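Girnari selects Skenau for coastal patrol aircraft engine overhaul

Girnari has awarded Skenau a contract to overhaul the turboprop engines of its coastal patrol fleet. The agreement covers 12 twin-engine aircraft and includes an option for four more, which would be exercised once the first airframes return to service.

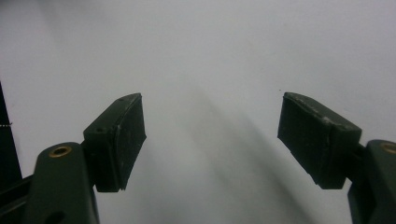 Gripper fingers against a pale surface

Under the contract, engines will be removed at the operator's main base and sent to the Skenau facility at Quintana. The company has committed to a turnaround time of 30 days for each engine. Two spare units will be held at the base so that patrol schedules can be maintained during the program.
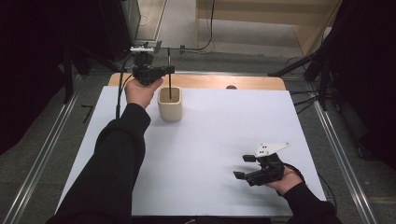 2 min read

The first engines are expected at Quintana in November. Work will include replacement of hot-section parts, inspection of the reduction gearbox and a full test-cell run before release. Propellers are not part of the agreement and will continue to be serviced under a separate arrangement.

Skenau said the award would allow it to open a second overhaul line at the site – a step it had deferred pending a long-term military customer. The value of the contract was not disclosed.

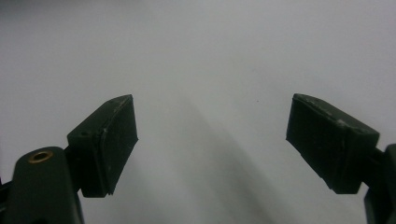 Sensor upgrade to follow

Girnari is also preparing to replace the surveillance radar on the same aircraft. Junow has been named preferred bidder for that work, and negotiations on delivery dates are continuing. The operator intends to carry out the radar installation during scheduled engine removals, which would reduce the time each aircraft spends on the ground.

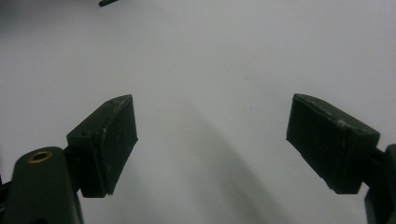 Dark gripper fingers with worn edges

A decision on the radar contract is expected before the first overhauled engines are returned. The patrol fleet operates mainly on fisheries protection and search and rescue duties, with a secondary role in pollution monitoring.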